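Washing and Drying Stainless Steel Mixing Bowls by Hand

Applies to single-wall stainless bowls with a plain or rolled rim. Not suitable for bowls with a bonded silicone base, which should be washed according to the maker's sheet.

What you need

Dish soap, unscented if possible
A soft sponge without a scouring face
Baking soda
White vinegar, 5 percent
Two lint-free towels
A rack or a folded towel for draining

Steel wool and powdered cleansers leave fine scratches that hold grease. Chlorine bleach pits the surface and should be kept away from the sink while bowls are in it.

1. Scrape and pre-rinse

Remove dough, batter or egg with a silicone spatula. Rinse with cool water first. Hot water sets egg and flour paste onto the metal and doubles the scrubbing time. If the residue has dried, fill the bowl to just above the line of residue and leave it for 12 minutes.

Do not leave salted water standing in the bowl. Salt that settles on the bottom can cause small white pits, and these do not polish out.

2. Wash

Use warm water and a small amount of soap. Work from the center of the base outward, then up the wall in overlapping passes. Finish with the underside of the rim. On a rolled rim, run a folded corner of the sponge along the seam for one complete turn of the bowl. Trapped grease in this seam is the usual source of a stale smell in storage.

3. Rinse and tilt

Rinse under running water until no suds remain in the seam. Hold the bowl by the rim and tip it at the sink so that water runs off one side of the wall and does not collect in the base. Turn it a quarter turn and tip again.

Check the interior against the light from a window. A film of soap shows as a dull or rainbow patch; clean steel gives an even reflection. Strong backlight can hide a film on the near wall, so tilt the bowl in both directions before deciding.

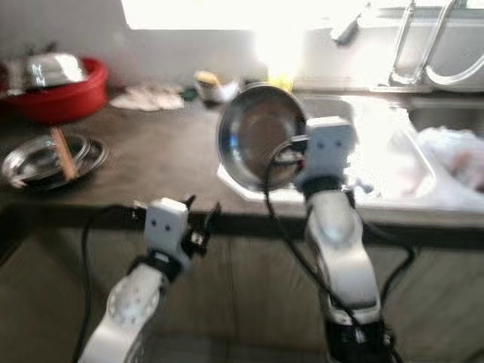 4. Dry

Dry immediately. Air drying in a hard water area leaves mineral spots, and these build up with each wash. Use the first towel for the bulk of the water and the second for the final pass. Press the towel edge into the rim seam. Leave the bowl upright for an hour before nesting it with others.

5. Remove spots and heat tint

Mineral spots: wipe with vinegar on a cloth, wait two minutes, rinse, dry.

Brown or gray film: mix three parts baking soda with one part water. Rub along the grain of the metal, if a grain is visible. Rinse twice.

Blue or straw-colored tint: caused by heating, usually over a pan of simmering water. It is an oxide layer and is harmless. Vinegar will lighten it. Repeat once if needed and then stop.

6. Store

Nest bowls by size with a sheet of paper towel between each pair. Bowls that are stored wet, or pushed together while warm, can lock. To separate a locked pair, put ice water in the inner bowl and stand the outer one in warm water for a few minutes, then twist.

Notes

Revised December 1, 2019. The soaking time in step 1 was shortened after a comment from Tomos Wogan. The section on heat tint is new.

Uriel Troncoso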